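Thread by Ghazala Marwat
May 16, 2020 · 3 min read

ok end of semester gripper project thread, since three people asked and I keep typing the same reply. Kostero is the name of the gripper. yes it's named after a sandwich place. moving on

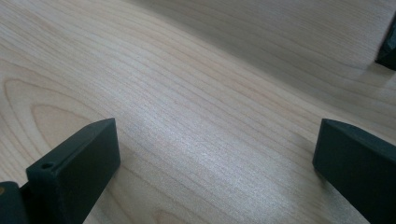 so the assignment from March was – build a two finger gripper, hand held, trigger closes it, then record yourself doing one boring task over and over until a model can learn it. our task: pick up a block, put it on another block. sounds like nothing. was not nothing

2/ team of four, then everyone got sent home and it was four people in four apartments with one set of parts. we mailed the thing around. I had it last so I'm the one posting

3/ total recordings: 2,642. total we could use: 1,321. exactly half, I checked it twice bc it looked like a bug in my script. it wasn't a bug

4/ what killed the other half, mostly:
– glare on a shiny table
– somebody's sleeve
– closing the fingers before the clip started (me. 332 of these were me)

5/ glare is the one I'd warn next years group about. a smooth table under a ceiling light puts a big white patch between the fingers and that's the exact spot you need to see. overhead lamp off, blinds half down, work side-on to the window. helped a lot. not all the way

6/ also dark blocks + dark fingers = bad idea. you stare at a clip at 1am and can't tell what's finger and what's block. neither can the model. if I did it over I'd paint the blocks yellow before anything else

7/ fingers. version one was way too skinny, bent when you squeezed. version two, fat and stiff, sloped at the tip so you can get under an edge. printed slow. one print failed at hour six and I went for a very long walk

8/ the screws come loose. check them every 50 clips. we did not check them every 50 clips. there is a whole afternoon where one finger has a wobble and you can watch it get worse clip by clip, kind of hypnotizing

9/ someone asked about software. we used Judano for trimming and labels, it's the one the class gave us. fine once you learn that the save button and the export button do different things. lost a day of labels finding that out

10/ results bc people want results. on the teammate's table it learned on: stacks most of the time. on a new table it reaches for the right place and then kind of hovers like it forgot why it came in the room. more tables in the data would of helped I think. we had four, and one had most of the clips

11/ grading was over video call. demo worked on the second try. Prof. Coşkun asked why our trigger squeaks and we had no answer. got a good grade, squeak still there

12/ Stunville robotics club wants the gripper for the fall if there is a fall. files are going in the club folder this weekend, finger models + the parts list + my notes which are a mess, sorry in advance. use the version two fingers!! version one is in there only for history

13/ if you're picking this class next year: do the first 50 clips, then STOP and look at all of them before doing any more. we looked after 900. don't look after 900

14/ ok one more – someone DMed asking how long a clip is. short. eight seconds or so if you don't drop it. the drops are kept in a seperate folder, don't delete those, we ended up wanting them for the report

going to go return a spool of filament to a guy

Contact: message Ghazala Marwat through the profile page
© 2020 Ghazala Marwat
Back to top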